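How I sort out a table covered in odds and ends

Posted 18/10/2011

You know the table I mean. It starts out as a nice clear white surface, then someone puts a plant on it, then a mug, and by May ours had become the place where everything went to live. I've tried all sorts and this is the way that has stuck.

First job, leave the plants where they are. They're heavy, they shed bits when you move them, and they give you something to work round. Same goes for any ornament you really love. I used to clear the whole lot onto the floor and then spend the evening stepping over it!

Next, pull the small metal bits forward to the front edge, well away from the pots (watering day and little metal parts don't mix). Stand the round ones upright so they can't roll off. Anything with a cable still attached stays flat, with the cable in one big lazy curve – don't wind it tight round the thing itself.

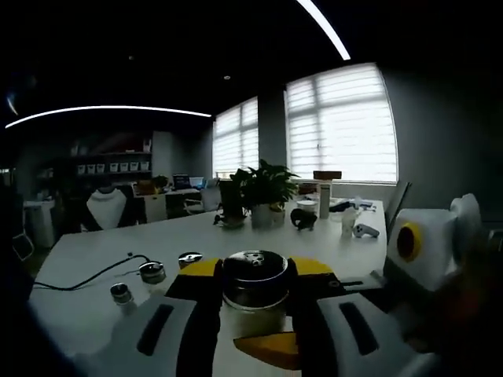
Kavitha Ramasamy: I do mine the other way about, cups and bottles off to the kitchen first, and then the little parts don't seem half so bad. Also, jam jars. You can see what's in them.

She's got a point about the cups, and I've swapped to her order since. Jam jars I'm less sure of, as I've broken 2. I use the shallow tubs from Lesham, which cost me 200 pence for a pack of six and stack nicely in a drawer.

So, with the cups and bottles gone, go along the back edge. It's always the worst bit. Pick up one thing at a time and put it in a tub, in the bin or in its proper room. Game controllers go back by the telly, no arguments.

Then wipe down with a damp cloth, going round the pots and lifting the small dishes as you get to them. Let it dry before the tubs come back. If you've got labels, stick them on the short end so you can read them with the drawer half open – I did all mine on the lids and had to start again.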